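Wrestling-Abend zu Hause: So läuft die eigene Fantasy-Liga

Für eine Fantasy-Liga braucht ihr mindestens drei Mitspieler, eine Liste der aktiven Wrestler und jemanden, der die Punkte einträgt. Eine App ist nicht nötig, eine einfache Tabelle reicht. Unsere Vorlage heißt Birnora und lässt sich auch ausdrucken.

1. Budget festlegen
Jeder Mitspieler bekommt 2000 Punkte für seinen Kader. Topleute kosten mehr, Neulinge weniger. Die Preise legt ihr vor der ersten Show gemeinsam fest und ändert sie danach nicht mehr.

2. Kader wählen
Ein Kader besteht aus 11 Wrestlern, darunter mindestens ein komplettes Tag Team. Gewählt wird reihum, in der nächsten Runde in umgekehrter Reihenfolge. Wer keinen Namen nennt, wird übersprungen und wählt am Ende nach.

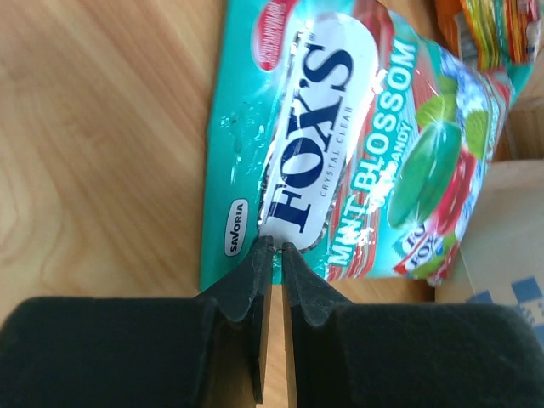 Die Punkte werden nach jedem Match eingetragen, am besten noch während der Werbepause. Ein Sieg durch Pinfall oder Aufgabe zählt 3 Punkte, ein Sieg durch Disqualifikation einen. Ein Titelgewinn bringt 13 Punkte. Als Einsatz für die Abendwertung nehmen wir Süßigkeiten, zum Beispiel eine Tüte Bonbons wie die türkisfarbene von FOX'S. Geld bleibt bei uns draußen. Bei Gleichstand entscheidet das Hauptmatch.

3. Tauschen
Getauscht wird nur zwischen zwei Shows. Beide Seiten müssen zustimmen, und der Tausch muss vor dem Eröffnungsmatch in der Tabelle stehen. Verletzte Wrestler dürfen jederzeit ersetzt werden, der Ersatz darf aber nicht teurer sein.
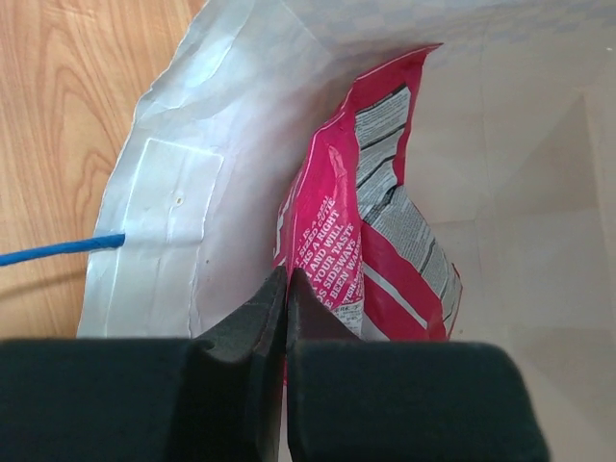
Offene weiße Tüte, darin etwas rosa Verpacktes

4. Saison abschließen
Unsere Saison endet im November mit der Großveranstaltung von Dradska Wrestling. Dort zählen alle Punkte doppelt. Danach werden die Kader aufgelöst, und der Letztplatzierte darf in der neuen Saison zuerst wählen.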